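Chapter 4
Planning with Cloth

The planners in the first three chapters all assumed that an object keeps its shape. A mug has one pose, six numbers are enough to write it down, and a grasp that is good at one moment is still good a second later. Cloth breaks this assumption. A shirt picked up by the hem has a different outline, a different centre and a different set of reachable edges from the same shirt lying on a table.

This chapter uses one task throughout: folding a garment with two grippers over a flat board. The data come from the Mrema set, which holds 3000 folding attempts recorded in ordinary homes with hand-held grippers. Each gripper logs its own position and jaw opening, and the planner learns from those logs and from the wide-angle views on the tool itself. 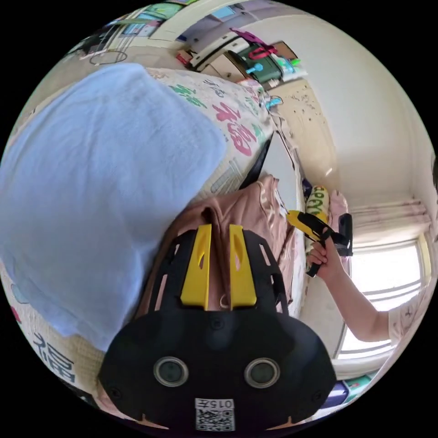
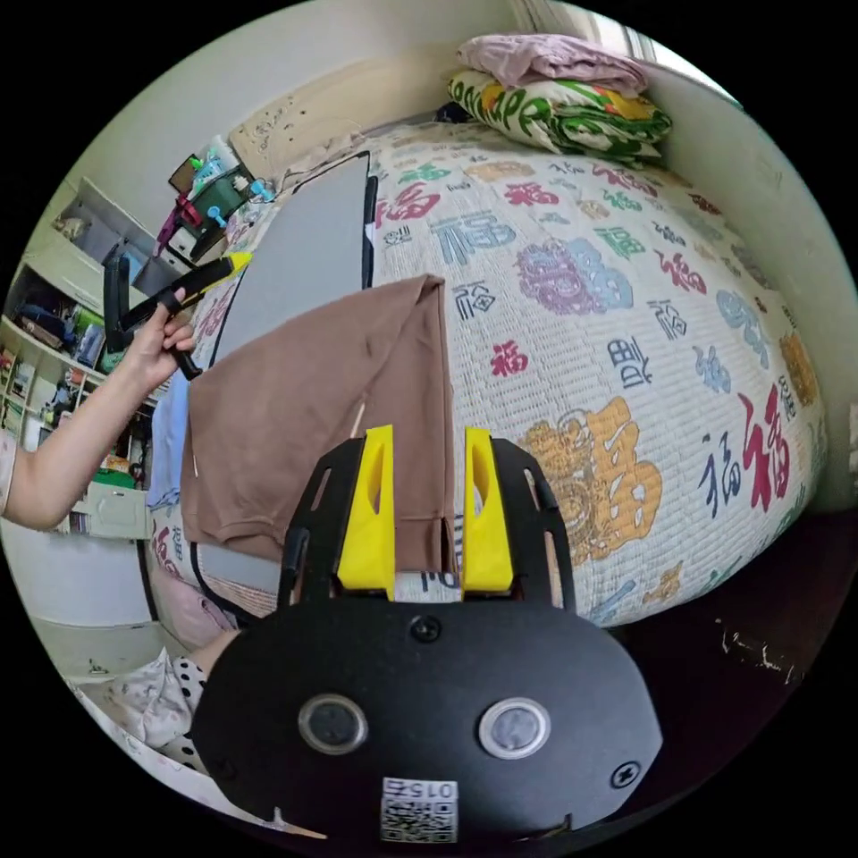
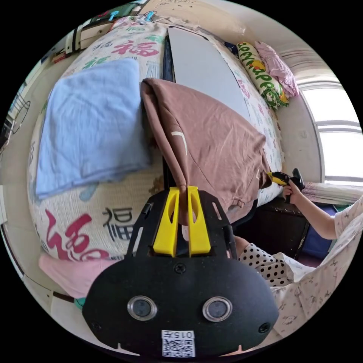
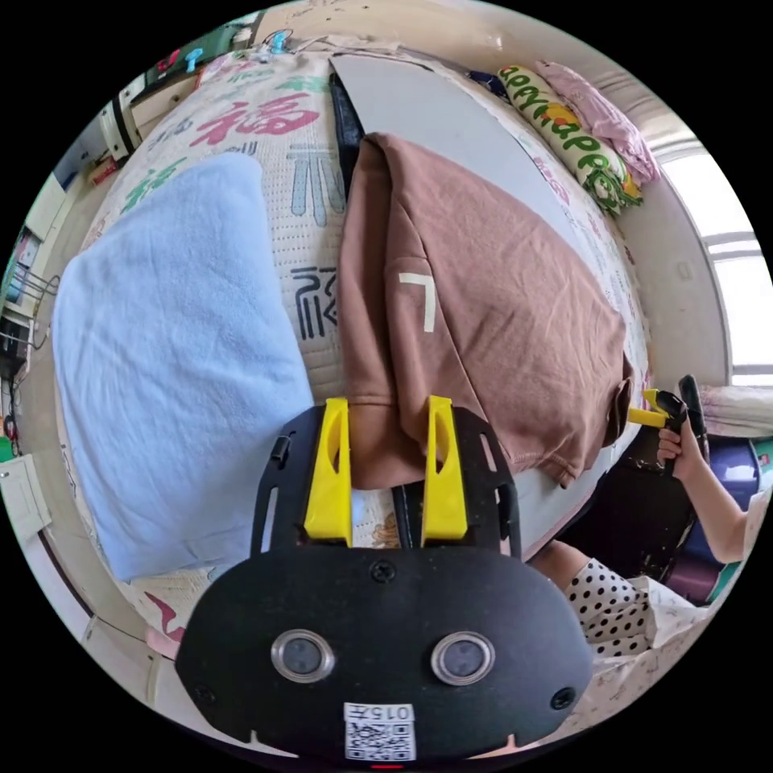

Figure 4.1 Views from one hand-held gripper in a bedroom. The board is grey, and the cover on the bed is printed with large characters.

We split the task into 2 layers. The upper layer picks the next step from a short list: reach, pinch, lift, drape, release. The lower layer turns that step into a path for each gripper and runs at 15 updates per second. Keeping the layers apart makes faults easier to find. If the garment ends up in the wrong place, you can check whether the planner chose the wrong step or the controller carried out the right one badly.

Perception sits beside both layers. It doesn't try to recover the full shape of the cloth. It reports only the edges and corners that a gripper could reach, with a confidence value for each. Patterned bedding is a common source of false edges, and Section 4.3 shows how to filter them using depth and the colour of the last confirmed grasp.

You will need the Hidero simulator from Chapter 2 and the Rinda planning library. Set the cloth stiffness to its default value before you start. Learners who skipped the exercises on collision checking should go back and finish them, as the board is treated as a fixed obstacle from Section 4.2 onward.

4.1 Describing the state of a garment

Let the state be a list of candidate grasp points, together with the jaw opening of each gripper and the current position of the board.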